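Andargate: About us

Skip to content | Home | What we build | About us | Contact

We make grippers. Specifically, we make hand-held two-finger grippers and the matching fingers for robot arms, out of a second-floor workshop in Zeltamden with one freight elevator and strong views about when it runs. There are 14 of us on a full day. Mondays are rarely full days.

Most companies use this page to tell you about the garage they started in. We would like to tell you about the screw.

A while back we shipped a batch of 16 finger sets to a customer called Kumitby, who sort kitchenware. Five came back. The complaint was the same on every form: fingers close fine, then one slowly lets go, usually with something breakable in it. We replied with great confidence that the load was too heavy. The load was a soup spoon. 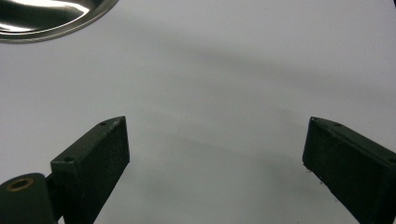
Fingers open over the bench, screw holes facing up.

The trouble was in the mount. A screw had been specified a little too short, so it caught only the first few threads of its insert, which was plenty for our acceptance test and nowhere near enough for a working week. The insert crept, the finger leaned, the spoon left. Our test had been 232 open-and-close cycles, a figure picked by someone who wanted to go to lunch.

So we changed things. The screw is longer. The test now runs overnight, and whoever starts it has to come in and read the log before coffee. Any returned tool goes on the white bench and gets the job it failed at, with the customer's own bowls and cutlery if they'll lend them. We also stopped writing "user error" on forms until a second person has tried to be the user. 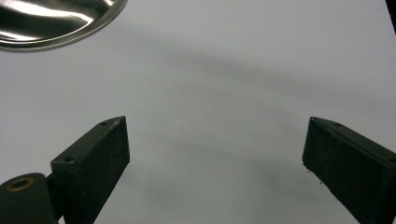

White bench, metal dish at upper left, nothing in the grip.

Kumitby kept their order, to our surprise, and sent us a box of spoons, which we took as feedback. Our safety notes are now written from the fault log, known in the shop as the Dambrauskienė file after the label on the secondhand cabinet it lives in. It is open to any customer who asks. Some entries are embarrassing, and the one about the elevator is long.

If a tool of ours drops, slips, pinches or sulks, stop using it and write to us through the Contact page. Please leave the screws where they are. We would like to see them.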